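Karras Token Staking FAQ

How do I stake Karras tokens on Itley?
Connect a wallet, open the Staking tab and enter an amount. The minimum is 1000 tokens.

How long does unstaking take?
Nine days. Tokens in the exit queue do not earn rewards and cannot be moved.

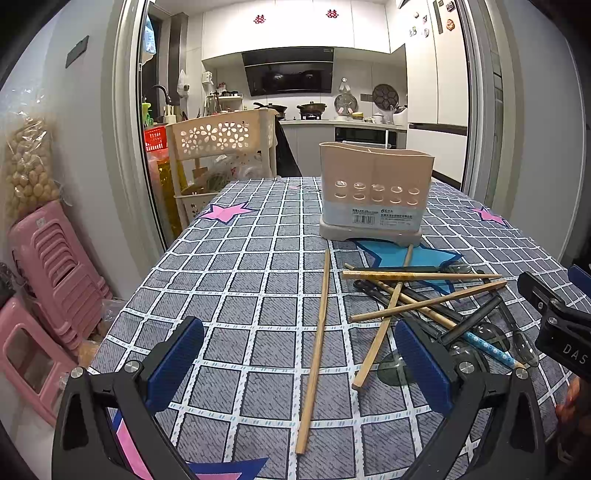 Utensil holder on a star-patterned tablecloth.

What fee does Itley charge?
2% of rewards, taken at payout. Network fees are separate — they go to the validator that includes the transaction.

Can I choose my validator?
Yes, with 3000 or more tokens staked. Smaller stakes are assigned to the Ristia pool.

Can a stake be slashed?
Yes. If a validator signs two conflicting blocks, the loss is shared by all of its stakers in proportion to their stake.

Last updated 4/21/19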